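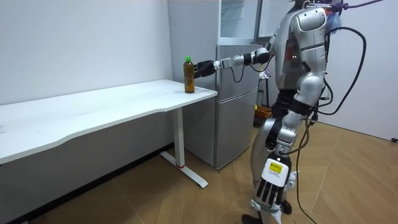 Brimthorpe to begin bottle deposit program in October

Shoppers in Brimthorpe will pay a small deposit on most bottled drinks beginning in October and will get it back when they return the empties, under an ordinance the town council approved on a 5-2 vote.

The deposit is 5 cents per container. It applies to plastic and glass bottles of water, soda, juice, iced tea and sports drinks, and to aluminum cans. Milk, wine and liquor bottles are exempt, as are containers larger than one gallon.

The vote followed nearly three hours of public comment. Council members had put off a decision twice over the summer while town staff worked out where the empties would go and who would pay to move them.

Tanner Petrenko, the town's solid waste manager, told the council that drink containers make up a large share of what his crews pick up along roads and in storm drains. A cleanup of Esmont Creek in the spring brought in 819 pounds of trash from a stretch less than a mile long, he said, and most of the bags were filled with bottles and cans.

"We get them out and they come back," Petrenko said. "The creek gets cleaned in April and by the first big rain in June the culvert at Mill Street is plugged again."

Brimthorpe has had curbside recycling for years, but the program does not reach apartment buildings with more than six units, and it does not cover the downtown sidewalks, where there are trash cans and no recycling bins. Petrenko said households that already use the curbside carts may keep doing so. The hauler will not refund the deposit on bottles left in a cart, and residents who want their nickels back will have to take the containers to a return site.

There will be two return sites at the start. One will be at the town transfer station on Quarry Road, which will accept containers during its normal hours. The other will be in the former tire shop next to the Nanayakkara Market on Esmont Avenue, where the town has signed a lease for the front half of the building. That site will be open from 8 a.m. to 6 p.m. and will stay open until 8 p.m. in the first month.

Stores will not be required to take back empties. That was a change from the first draft of the ordinance, which would have required any store with more than 5,000 square feet of sales space to accept them. Several store owners objected to that draft at a hearing in July, saying they did not have the room.

Ashraful Patwary, who owns a convenience store and deli on the north side of town, spoke against the first draft and again at the latest meeting. He said the new version was better but that small stores would still have to do extra work at the register.

"My system is old. Every drink in the cooler needs a second line added to it, and I have to do that by hand," Patwary said. "I sell a lot of cold tea and water in the summer. People will see the price on the shelf and a different price when they pay, and they will ask me about it, not the council."

Patwary asked that stores be given until January. The council kept the October date but agreed to give stores with fewer than five employees a 60-day grace period before any fines can be issued. The town will also hand out printed signs explaining the deposit.

The fine for failing to collect the deposit will be $50 for a first offense and $150 for each one after that. Stores will send the deposits they collect to the town once a month, using a form that can be filed online or dropped off at Town Hall.

Money from containers that are never returned will stay in a separate fund. Under the ordinance, the fund can be used only to run the return sites, pay for signs and clean up litter. Any balance above one year of operating costs must go back to the council for a vote before it is spent.

The two members who voted no said the rules would send shoppers out of town. Citthorpe, four miles east, has no deposit and has two large supermarkets near the town line. Both members said they would have supported a program run by the county.

Supporters said the county had been asked and had declined to take it up this year. They also noted that the deposit is refundable, and that a household returning all of its containers would pay nothing extra over time.

Some residents who spoke were worried about people bringing in containers bought elsewhere to collect money that was never paid. Petrenko said the town would limit returns to 200 containers per person per day and that workers could turn away larger loads. He told the council that the limit would not stop every case — there is no special mark on bottles sold in Brimthorpe — and that staff would review the numbers after six months.

School groups, churches and clubs that hold bottle drives can apply for a permit that raises the limit. There is no charge for the permit. A group must apply at least ten days ahead and list one adult contact.

The town mailed a survey about the plan to every household with a water account last winter and received 1195 replies. Slightly more than half of those who answered said they favored a deposit. The most common concern was the distance to a return site, followed by store prices. A number of people asked for a site on the west side, and Petrenko said his office is looking at a town-owned lot near the ball fields. No money has been set aside for it.

Containers must be empty when they are brought in. Caps can be left on plastic bottles. Labels do not have to be removed, but they must be readable, and crushed cans will be accepted if the brand can still be made out. Broken glass will not be taken at either site. Refunds will be paid in cash up to $10 and by check above that amount.

The transfer station will hire two part-time attendants, and the Esmont Avenue site will have three. Applications are available at Town Hall and at the public library.

The council also voted to put recycling bins at six downtown corners before the program begins. The bins will be emptied by the public works department on its regular trash route. An earlier plan called for racks on the side of each bin where people could leave deposit bottles for others to collect, but it was dropped after the downtown merchants' group said the racks would be hard to keep clean.

In other business, the council approved a contract to repaint crosswalks near the elementary school and delayed a vote on new parking meters. Members also heard a report on the water main break on Mill Street. Repairs there are finished, but the road will stay down to one lane until the new pavement is in.

Store owners with questions about the deposit can attend an information session at Town Hall at 7 p.m. the week before the program starts. The full list of covered containers will be posted at the front counter.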